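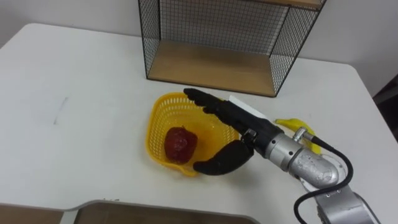
Call for participants: teaching a humanoid robot to handle household objects

Pernavora is looking for 9 people who will guide a robot by remote control and help us to gather examples of everyday handling. The work is paid and takes place at our practice room in Drustau. It starts in December. This call was published on 5 Nov 2022 and stays open until all places are filled.

What we are doing

Our project is named Prekix. We want a robot to learn simple tasks of the home, such as taking a piece of fruit out of a basket and putting it on a shelf, or bringing things from one end of a table to the other. The robot learns from examples. In each example a person controls the arm and the hand, and the system records the movement together with the view of the cameras. One such recording we call an episode.

For the first task set we need 200 accepted episodes from every participant. It is a large number, but one episode is short, and you will become faster after the first hours. Please do not worry if your early attempts look clumsy.

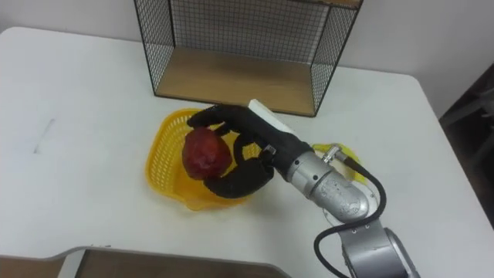

An episode is accepted when the movement is calm and complete. This means that the hand comes to the object without pushing the basket, closes with care, and lets go only when the object has support under it. If the object falls, you mark the episode as failed and begin a new one. Failed episodes are also kept, in a separate folder, and you are paid for the time in the same way. We ask you very kindly not to hide mistakes by cutting the recording early. It makes the data much worse for us.

Between episodes you change the position of the objects a little. A system which sees the fruit always in the same place will learn the place and not the fruit. You will receive a sheet with the starting positions, but small differences from the sheet are welcome.

Your tasks

Guiding the robot arm and hand through the steps on the task sheet.
Setting the objects back before the next episode.
Marking each episode as accepted or failed, with a short comment in English.
Telling the supervisor at once if a joint makes an unusual sound or a cable is pulled tight. 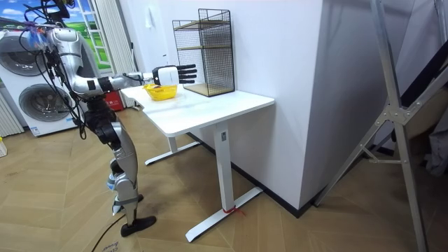 You work always in pairs. One person guides the robot and the other watches the table and keeps a hand near the stop button. After 30 minutes you change roles, so that the eyes and the wrists can rest. A session lasts 2 hours in total, and nobody does more than one session in a day.

Who can apply

You must be at least 18 years old and able to follow written instructions in English. No technical education is necessary. Cooks, tailors, nurses, musicians and people from other trades where the hands are important are very welcome. Both left-handed and right-handed people can take part. We can not accept people who easily become dizzy when they use a headset, as it is worn during the whole time of guiding.

What you receive

Every session is paid, including the training session at the beginning. Travel inside Drustau is refunded if you keep the ticket. We record your movements and your comments, but not your face or your voice. You may stop your participation at any moment, and the sessions you have done until then will be paid in full.

How to apply

Please send a short letter to Danang Jugah, who is responsible for the recordings, through the contact form on the Pernavora page. Write "Prekix participant" in the subject line. Tell us which hours are suitable for you, which hand you prefer, and whether you have used a headset before. A CV is not needed.

Those who are invited will come first for a trial session in the Mühlbauer building, second entrance, ground floor. Please wear closed shoes, and tie back long hair.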